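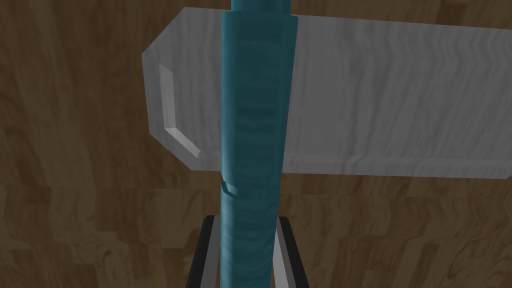
1/ Weigh-in notes, Letirham card, Friday, July 12, 2019

Hélène MacPherson made the bantamweight limit on her first attempt. Nazma Mridha was half a pound over, used 19 minutes of the extra hour, and came back on the number. The title fight goes ahead at 10 two-minute rounds.

2/ Gloves are eight ounce for both. MacPherson's corner asked for a different brand at the rules meeting and was turned down, as the contract names one supplier. Hand wraps will be checked by an inspector from each side.

3/ Style notes. Mridha is a southpaw who leads with the straight left and resets to her right. MacPherson circles left by habit, away from that hand only if she gets her front foot outside. She missed that step often in the Isico fight.
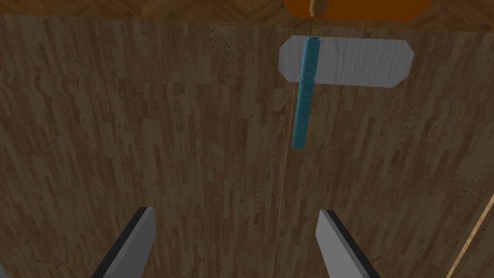
She has worked on it since with Adeel Gilani, mostly short rounds with the jab hand only. Whether it holds past round six is the open question – her punch output dropped late in both of her last two fights.

4/ Scoring is the 10-point must system with three judges. No open scoring. A cut from an accidental head clash before the end of round four makes it a technical draw. After that it goes to the cards.

5/ Undercard: Iqra Gilani is in a six-rounder at super flyweight. Walkout bout starts only if the main event ends early. The hall holds 700 and the last 500 tickets went on sale this week.

6/ My pick is Mridha on points, close. Round-by-round scores go in this thread.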